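Notes from the April open day at Horkis, for anyone thinking of putting a robot arm to work in a home shop or a small kitchen. Derek Greenwood ran the demonstrations and took questions between them. I wrote down the parts that carry over to ordinary benches and counters and left out the programming, which I didn't follow well enough to repeat.

## Before you go to one of these

Wear shoes you can stand in. The visit took all morning and there were few chairs. Bring a small object you'd like to see picked up, as long as it's light and you don't mind if it gets dropped. A man from Wilten brought a pepper mill and got a much better talk out of it than the rest of us got from the handout.

Ask about the bench before you ask about the arm. Most of the trouble Derek described had to do with what the arm was standing on or reaching over.

## Surface

- Use a plain, matte top in one color. Gloss throws the lights back at the camera and the software starts seeing edges that aren't there. If your bench is varnished, a sheet of matte board taped down at the corners will do.
- White is fine for dark or tan objects. For white dishes, lay down something gray.
- Wipe it before each run. Crumbs and sawdust get under light objects and make them rock.
- Check for wobble with a full glass of water. Push the bench with one hip, and if the water moves for more than a second or two, shim the legs.

The same goes for photographing things to sell, by the way. I've used the matte board for that ever since.

## Light

Shadows were a bigger topic than I expected. A hard shadow beside a cup can be read as part of the cup. Two lamps, one on each side and a little above head height, are better than one strong lamp overhead. Close the blinds if the sun crosses the bench in the afternoon. If you can't, do the job in the morning.

## Soft and odd-shaped containers

Paper bags, felt pots and thin plastic tubs are harder than mugs, since they give when squeezed. Derek's rules, as near as I got them down:

1. Fold or roll the rim once. A rolled rim holds the opening round.
2. Put something in the bottom for weight. A 200 g bag of rice is plenty for a container the size of a coffee cup.
3. Open the fingers a good deal wider than the object before coming in. Most knocked-over cups are hit on the way in.
4. Grip below the rim, and close slowly until the sides just start to move.
5. Lift a little and wait before carrying it anywhere.

Rules 1 and 2 help with seed pots on a windowsill too.

## Two tools at one bench

If two arms, or an arm and a person with a hand-held gripper, are working over the same container, decide who goes first. Let one come in from the side and keep the other back until the first is clear. Leave open table between the fingers and the object so that either one can back out in a straight line.

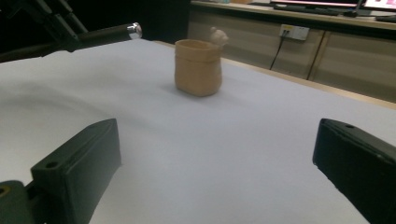

## Cables and screens

- Plug in behind the bench and let the cord drop down the back, away from the working side. Tape it if it crosses anywhere you walk.
- Keep keyboards and monitors on a separate counter. A bump to the bench shouldn't reach the computer, and you don't want to lean over the work to type.
- Label both ends of every cord. Derek uses freezer tape and a laundry marker.

## Looking after the fingers

Wipe plastic fingers with a damp cloth and a drop of dish soap, then dry them. Don't use solvent. Check the screws every 100 grips when the arm is new and every 500 after that. A loose screw shows up first as a cup that turns slightly when it's lifted. At Horkis they change the rubber pads at 2000 grips, or sooner if they look shiny.

## What I'd skip

The Wumbei session on voice control was crowded and hard to hear. The Fulmont table had good printed checklists, though, and they'll give you a spare if you ask. Parking is behind the building, and the entrance on that side is the one with the ramp.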